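Automation on the Refurbishing Line at Sirell
Student project report, Warard

Sirell takes in used office computers and gets them ready for resale. Our group visited the Dunleavy workshop in November and looked at one job, fitting memory, which is being moved from people to robot arms. The site handled 3716 desktops last year. Before the change, one person could fit up to 60 a day by hand.

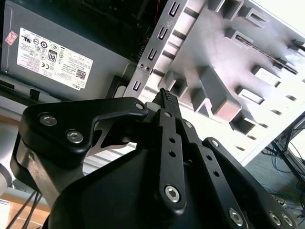
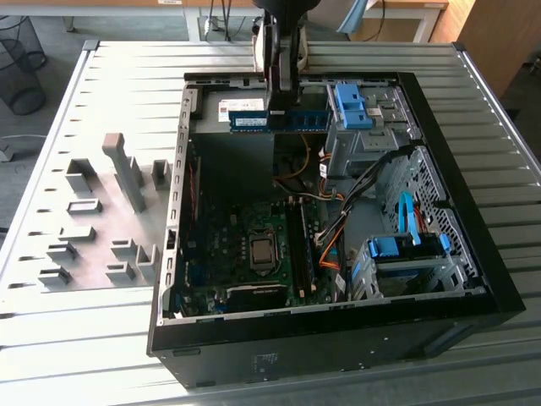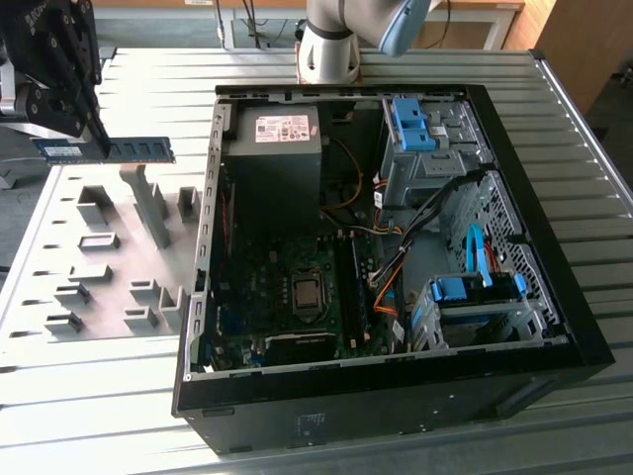
The staff we talked to now spend more time on sorting, testing and fault finding. Most liked that — their thumbs hurt less — but two missed being able to set their own pace. Training took 300 hours across the team, and more than half of it was spent on stopping and restarting the cell safely.

Wutisix, the firm that supplies the software, read our draft and replied that we had made the job sound simpler than it is. People still decide which machines are worth fixing, they wrote, and we should have asked who gets the blame when a module is seated badly. We did not ask this. It is on our list for the second visit.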